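How I keep my storage shelves in order

I learned this from my uncle, Krešimir Dervishi, who had a small repair shop in Civov. His storage room was narrow and without a window, but he could find a fuse there in the dark. When I moved to Lulanville and got a basement of my own, I put in metal shelves and filled them in one Saturday. After a month I could not find anything. So I took it all out and started again, in the way he did it.

Begin with the floor, before any shelf. In a basement the floor is almost never level. Put the empty unit in its place and push on one corner with your hand. If it rocks, put a thin piece of hard plastic under the short foot. Wood also works, but it drinks water from the concrete and becomes soft. Tighten the bolts only halfway at first, then stand the unit straight, and then tighten all of them to the end.

Heavy things go low. Paint, tile glue, canning jars and tools belong on the bottom level, and I keep that level at least 8 inches above the floor. We had water in the basement in April, and it went under everything without touching one box. Light things go on top. A shelf that carries too much in the middle will bend slowly, and you will notice it only when the doors of the plastic drawers stop closing.
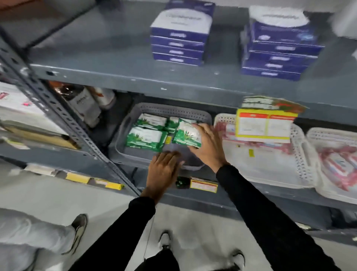

Boxes should be stored flat, with the short side to the front, and the same size with the same size. If you mix them, the small one always ends up under the large one and the corner gets crushed. I do not make a stack taller than I can lift with two hands at one time. When you need the box on the bottom, you take the whole stack down, get your box and put the rest back, and it takes less than one minute.

Write the label on the side which looks at you. This sounds too simple to say, but for years I was writing on the lid and then I put another box over it. Use a pencil or a paint marker. A normal pen becomes pale after one summer, and tape with letters on it falls off when the air is damp.

For scratches in the paint, clean the place with a dry brush, rub it a little with sandpaper (400 is fine) and put two thin coats of metal paint with a small brush. Wait one night between them. If you leave bare metal in a damp room, the rust creeps under the good paint and then you have to do the full shelf.

Dust I remove with a cloth which is only a bit wet, from the top level to the bottom. Do it two times in a year and it takes 15 minutes. Do not use the oily furniture spray. It makes cardboard stained and the boxes slide.

One more thing about moisture. I keep an open jar of coarse salt on the middle level and change it when it becomes one hard piece. My neighbor Mahmoudi prefers the bags with small beads, which you can dry in the oven and use again. They cost more but they do not spill.

Next I will write how to store seeds and flower bulbs for the winter, because these need different conditions and should not be next to the paint.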